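Hurnska“Baby Bear”儿童印花床单使用评测

发布单位：Odeo家居用品评测室
执笔：Junpei Oda
发布日期：2018年5月18日

一、评测缘起

本室自设立儿童寝具栏目以来，收到的读者来函多集中于两类问题：一是印花床单经多次洗涤后是否褪色、起球；二是床单在日常使用中是否容易移位、起皱，给照料者增添负担。去年度栏目来函及留言合计3,868件，其中点名询问Hurnska“Baby Bear”一款者为数不少。该款在市面销售已有一段时间，价格居中，购买者多为家有学龄前儿童的家庭，亦有托育机构成批采购。经内部讨论，本室决定对该款进行一次完整的使用评测，并以Nastside同类素色印边床单作为对照。

评测样品由本室以普通消费者身份从零售渠道自行购入，未接受生产方或销售方提供的任何样品、费用及便利。本文所述意见仅就所购样品而言，不构成对同一品牌其他产品的评价。

二、样品与方法

Hurnska样品共购入2件，一件交由本室洗涤间反复洗涤，另一件交付日常使用。两件均为平铺式，无松紧收边。标签注明为纯棉，建议温水洗涤、低温熨烫，不可漂白。

洗涤样品采用家用滚筒洗衣机，配用Ikeda普通洗衣液，按标签所示温度洗涤27次。每次洗毕自然晾干，不使用烘干机。每隔数次取出，在同一灯箱下与留存的布样比对。

日常使用方面，本室邀请29户有幼儿的家庭轮流试用，每户使用期满后填写意见表。意见表分为触感、铺设、清理、图案、收纳等栏，另留空白供自由填写。各户所用洗衣液及晾晒条件不作统一规定，以求接近真实情况。

三、外观与图案

该款为白色底，满布儿童题材的重复图案，最醒目者为“Baby Bear”彩色字样，以紫、橙、绿、蓝、粉诸色拼成，在布面上反复出现。字体圆润，笔画较粗，隔一段距离仍可辨认。整体色调明快，铺开后房间显得较为热闹，对偏好素净风格的家庭而言，可能略嫌花哨。

图案有明确的方向性，字样顺布面一侧排列。铺设时若方向颠倒，不影响使用，但与同系列枕套搭配时会显得凌乱。有试用家庭反映，初次铺设时将床单转了方向，直至孩子躺下指认字母才发现。包装内的说明页对此未作提示，建议生产方补充。

白底印花的另一特点是对污渍较为敏感。果汁、水彩笔痕迹落于花纹密集处尚可遮掩，落于留白处则十分明显。从照料者角度看，这一点有利有弊：污渍容易发现，便于及时处理；但若处理不及时，床单看上去总显得不够洁净。

四、触感与厚薄

新品拆封时布面略硬，有轻微浆感，首次洗涤后明显柔软。印花处与留白处以手抚过，差别不大，未出现部分廉价印花布常见的胶膜感。这一点在儿童寝具中较为重要，幼儿皮肤直接接触布面的时间长，厚重的印层会妨碍透气，夏季尤甚。

厚薄方面，该款属中等偏薄。单层覆于深色床垫之上，底色略有透出，白底因此稍显灰暗，建议与浅色床垫或保护垫同用。对照的Nastside床单稍厚，透色情况较轻，但手感偏涩，冬季铺用初躺时凉意较重。

五、铺设与平整

平铺式床单的通病是易移位，该款亦不例外。布料柔软，铺在高出地面的床垫或垫台上，边缘自然垂落，四周若不塞入床垫之下，孩子翻滚几次后便会隆起褶皱。多数试用家庭在意见表中提到这一点。其中有家庭改用床单夹固定，效果尚可，但须注意床单夹应置于儿童触及不到的位置。

褶皱对外观的影响比预想为大。因字样较密，布面起皱后彩色字母相互叠压，远看较为杂乱；抚平之后即恢复整齐。该款折痕不算顽固，洗后趁微潮抖开拉平，晾干后多数情况下可以不熨。若需熨烫，应从反面进行。

下摆缝边方面，所购样品针脚均匀，未见跳线。但下摆部分未作加固处理，自然垂放时较为松散。对于习惯将床单下摆垂至床沿之外的家庭，需要留意孩子上下床时踩踏拉扯。

六、洗涤表现

洗涤样品在全部洗涤完成后，紫色与蓝色部分与留存布样相比差别甚微，橙色略有变浅，粉色变浅较为明显，在灯箱下可以分辨，日常光线下则不易察觉。绿色部分居中。未发现颜色渗染至白底的现象，与浅色衣物同洗亦未造成沾色。

起球方面，躺卧时摩擦较多的中部出现细小毛粒，集中于试用样品，洗涤样品则较为轻微。由此推断，起球主要来自使用中的摩擦，洗涤次数的影响较小。毛粒可用普通毛球修剪器除去，但操作时应将布面绷平，以免剪伤。

缩水情况在首次洗涤后最为明显，长度方向缩减多于宽度方向，其后趋于稳定。若床垫较厚，购买时宜选大一号。标签虽注明“洗后略有收缩”，却未给出具体数值，消费者难以据此判断应购尺寸，本室认为有改进余地。

七、零食与杂物的清理

试用期间，家庭意见中篇幅最多的并非睡眠，而是孩子在床上吃零食、拆玩具小包之后的清理问题，故单列一节。

印花床单在这方面有一项不易为人注意的缺点：图案本身色彩繁多，糖纸、零食包装、塑料小件散落其上，容易与花纹混在一处。包装袋多为鲜艳颜色，有的还印有卡通图形，与儿童床单的风格十分接近，粗看一眼未必能发现。深色小件在白底上较为显眼，而白色、半透明的小碎片最易遗漏。试用家庭中，有人在换洗时才从褶皱里抖出包装碎片，也有碎片随床单进入洗衣机，粘附于其他衣物。

就此，本室建议如下：

换洗之前，先将床单在床上大致抚平，由一端向另一端检查，较大的包装逐件拾起，再提起四角向内收拢，到户外或浴室抖净。

褶皱深处须以手触摸检查，不可只凭目视。照明不足时，床单隆起部分会投下阴影，阴影之内的小物尤难辨认，检查时应开灯或拉开窗帘。

家有三岁以下幼儿者，细小塑料件及包装撕下的边角应随时清除，以防误食。此类情形与床单品牌无关，但花色繁密的床单会使检查更费时间，选购时应一并考虑。

对照的Nastside素色床单在这一栏得分较高，杂物落于其上几乎一望可知。若家庭中床铺兼作游戏区域，素色款更为实用。

布面清理性能方面，该款表现令人满意。饼干碎屑不易嵌入布纹，抖动即落；糖渍以温水湿布轻拭可除大半，余下部分经一次常规洗涤即不可见。水彩笔痕迹若当日处理，效果良好；隔夜之后，留白处会残留淡痕。

八、儿童的反应

儿童对图案的接受程度普遍较高。意见表自由填写栏中，有家长写道，孩子会以手指沿字母描画，并按颜色寻找相同的字样，入睡前的时间因而较为安静。亦有家长持相反意见，认为图案过于吸引注意，孩子躺下后仍久久不肯闭眼。本室对此不作倾向性判断，各家庭可视孩子的习惯取舍。

年龄稍长的儿童对该款兴趣明显减弱。有家庭反映，孩子入学之后即要求更换，理由是字样“像给小宝宝用的”。购买者若期望一条床单使用数年，应将此因素计入。

九、收纳

该款折叠后体积较小，可置于普通抽屉。因布面较滑软，叠放过高容易倾倒，宜采用竖放。白底部分长期存放有泛黄可能，建议完全晾干后收纳，并避免与未经处理的木质隔板直接接触。本室留存布样自去年7月存放至今，置于密闭布袋内，未见变色。

十、综合意见

Hurnska“Baby Bear”床单在触感、耐洗及清洁方面表现良好，印花工艺达到同价位产品中较好的水平。主要不足为布料偏薄透色、平铺易移位、缩水数值标示不清，以及花纹繁密给细小杂物的清理带来不便。

建议以下家庭考虑选购：孩子处于学龄前，喜好鲜明图案；床铺以睡眠为主要用途；可接受每日整理一次床面。床铺兼作游戏、进食场所的家庭，或床垫颜色较深、又不拟加铺保护垫者，本室建议优先比较素色产品。托育机构成批采购时，另应考虑粉色部分在高频洗涤下的变浅情况，并为每一床位备足替换件。

本室已将缩水标示及图案方向提示两项意见以书面形式寄送生产方。如有答复，将于儿童寝具栏目刊出。读者若有该款的使用经验，欢迎来函说明使用时长、洗涤方式及所见情况，来函请注明“儿童床单”字样。
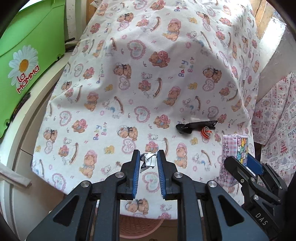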